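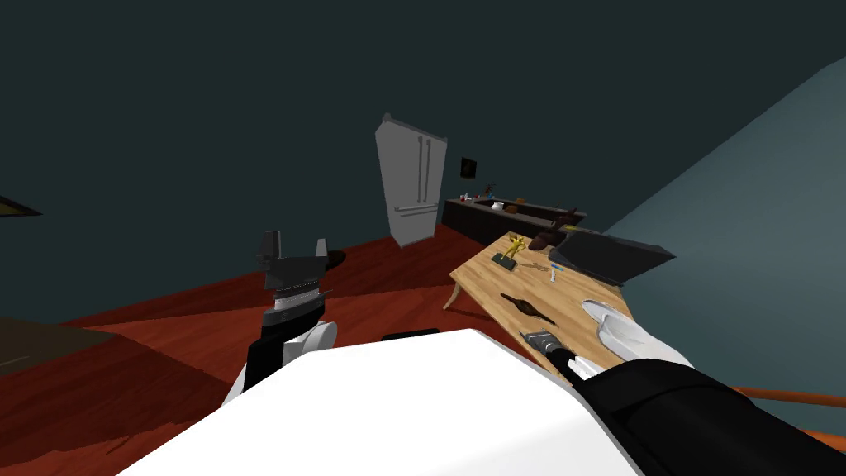 2024-02-10. Finished the demand table for commercial combi ovens, the Boersma segment only. Unit shipments for the year come to 339, of which 161 are gas. The Kosa figures still mix replacement sales with new installations, so growth by end user can't be split out yet. Worked on the prep furniture appendix after lunch. A light wooden table with curved, slender legs falls under domestic furniture in the Nitora coding scheme, whatever room it is sold into, and I moved two lines out of the kitchen total on that rule. Net effect on the total is small. Exchange rate fixed at the January average.

Refrigeration next. Bevum reports upright cabinets by door count, Nitora by volume, and the two series only overlap for 6 quarters. I converted at about 100 liters per shelf and marked the result provisional. Sent the draft table out before dinner.

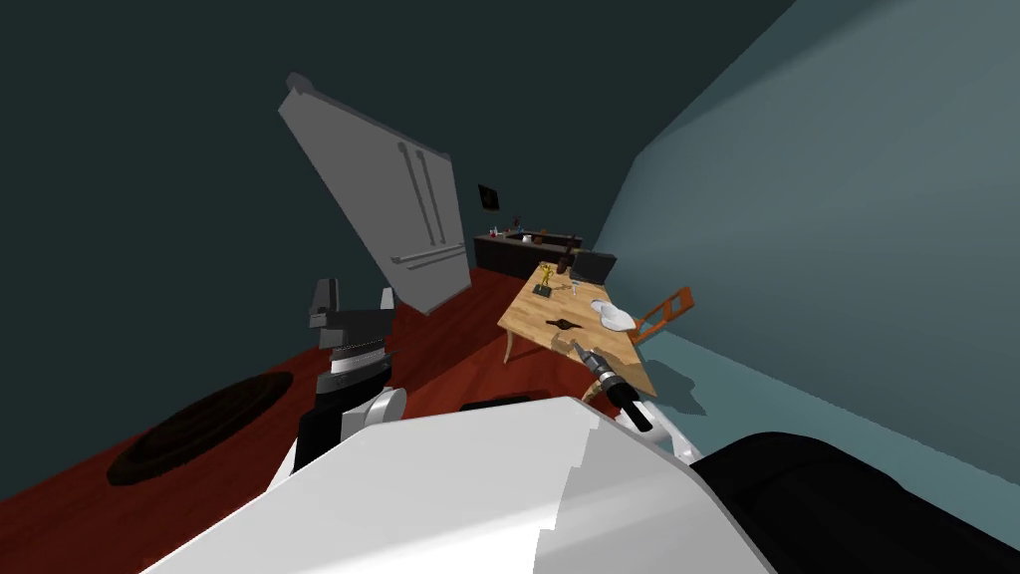 The reply from Bevum was that shelf volume is the wrong basis for uprights, that net capacity should be used throughout, and that their restated series will be ready in April. Left the column provisional. Gas ovens to be rechecked Monday.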